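# Caring for an Oiled Wood Worktop

Revised Dec 4, 2023, with corrected notes on water rings.
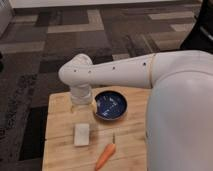 *Light wooden tabletop. Pale surfaces need a little more attention than dark ones.*

These notes apply to solid wood tops finished with a penetrating oil. They do not apply to varnish, lacquer or any other hard film. To find out which you have, put a drop of water on the wood in an out-of-the-way spot and leave it for ten minutes. A film finish will show no change at all. An oiled top that needs work will darken under the drop. A freshly oiled one will bead the water and may darken very slightly at the edge.

## Daily cleaning

Wipe with a cloth wrung out in warm water and a small amount of dish soap, then with a second cloth wrung out in plain water, then dry. Wipe along the grain. Do not use scouring powder, bleach or vinegar. Vinegar is often recommended, but repeated use dulls the oil and leaves the surface patchy near the sink.

Crumbs and grit should be brushed off before wiping. Most of the fine scratches on a light top come from grit dragged under a cloth.

## Water rings

White rings are moisture held in the finish. Leave them overnight first, as many fade without treatment. If the ring is still there in the morning, rub a few drops of oil into it with a soft cloth and check again after a day.

Black rings are a different matter. They come from iron reacting with the tannin in the wood, usually under a wet can or a cast iron pan. Oil will not shift them and sanding only works if the mark is shallow. Oxalic acid wood bleach, mixed as directed on the packet, removes most of them. Wear gloves and eye protection, keep it off metal fittings, rinse well, and allow two full days of drying before any oil goes on. The earlier version of this page gave one day, which was too short for oak in an unheated room.

## Sanding

Local damage can be sanded without doing the whole top, provided the edges of the patch are feathered out.

1. Clean the area and let it dry.
2. Start with 120 grit on a cork block. Go to 80 only for burns or deep cuts.
3. Move to 180, then 240. Keep to the grain throughout.
4. Vacuum, then wipe with a barely damp cloth to raise the fibers.
5. When dry, make one light pass with 240 and vacuum again.

Stop at 240. A finer paper closes the surface and the oil does not soak in evenly.

## Oiling

Work at normal room temperature with a window open. Apply a thin coat with a lint-free cloth, wait 19 minutes, and wipe off everything that has not soaked in. The odd figure is from Trinity Marchetti's bench notes for the Satham kitchen, where she timed a hardening oil on maple and found it starting to drag soon after. Slower oils allow longer; follow the can.

Wait 6 hours between coats. Two coats are enough for upkeep and three for bare wood. A tacky surface the next day means too much oil was left on. Scrub it with a cloth dampened with fresh oil, wipe dry and wait again.

**Rags:** oil-soaked rags can catch fire on their own as they cure. Lay them flat outdoors to dry, or put them in a metal can filled with water, with a lid. Never leave them in a heap or in the trash.

## How often

| Area | Interval |
|---|---|
| Beside the sink | 8 weeks |
| Main work area | 6 months |
| Table or desk, light use | 52 weeks |
| Underside | Once, at installation |

The underside is often skipped. A top sealed on one face takes up moisture unevenly and can cup, most noticeably in November when the heating comes on. Slotted screw holes in the brackets let the boards move. If the brackets have round holes only, enlarge them across the grain before refitting.

Alaric Benavides has asked about mineral oil. It is fine for cutting boards. On a worktop it never hardens, and it has to be renewed monthly.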